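Absorption costing vs. variable costing: why do my two profit figures differ?

Posted in Managerial Accounting, March
By Gaspard Coste

Print this page | E-mail this page

I am working through a practice set on a small manufacturer called Flullard. The case gives fixed manufacturing overhead for the month and asks for operating income under both methods. My variable costing income comes out $1,677 lower than my absorption income. Sales, selling expenses and variable cost per unit are identical in both statements, and I have checked the arithmetic twice. The company made more units than it sold. Is the difference an error, or am I supposed to explain it? The assignment closes Tuesday.

Magbanua_T

It is probably correct. Under absorption costing, fixed manufacturing overhead is attached to each unit produced. Units left in ending inventory carry their share of that overhead on the balance sheet until they are sold. Under variable costing the whole amount is expensed in the period.

The reconciliation is:

Absorption income - variable income = fixed overhead in ending inventory - fixed overhead in beginning inventory

Suppose fixed overhead is $47 per unit, there is no beginning inventory, and 100 units remain at month end. The difference must be $4,700. Run the same test with your own rate and unit change.

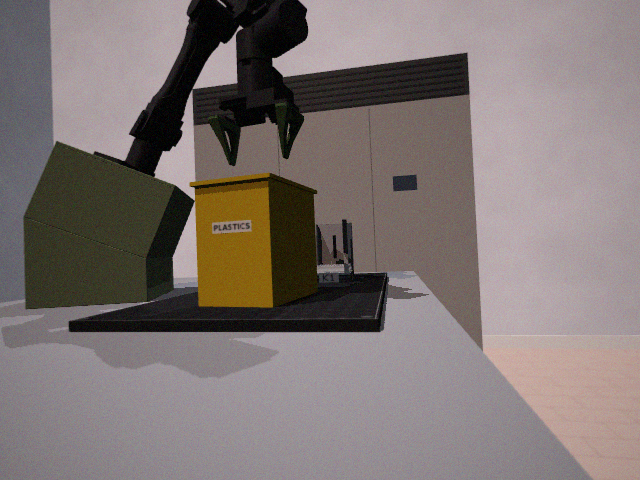
Robot arm and yellow bin, computer rendering.

If your case has beginning inventory, check whether last month's rate was different. With FIFO you need the old rate for the opening units and the new rate for the closing units. Using one rate for both is the usual source of a small leftover amount.

olar326

absorption is the one for GAAP so just use that

Mirkosley

The reply above is right about external reporting, but the problem asks for both, so you need the reconciliation. Two additions to the first reply. Fixed selling and administrative costs are period costs under either method; keep them out of the overhead rate. Also, if the case uses a budgeted rate, look for a volume variance. It appears in the absorption statement only, normally as an adjustment to cost of goods sold.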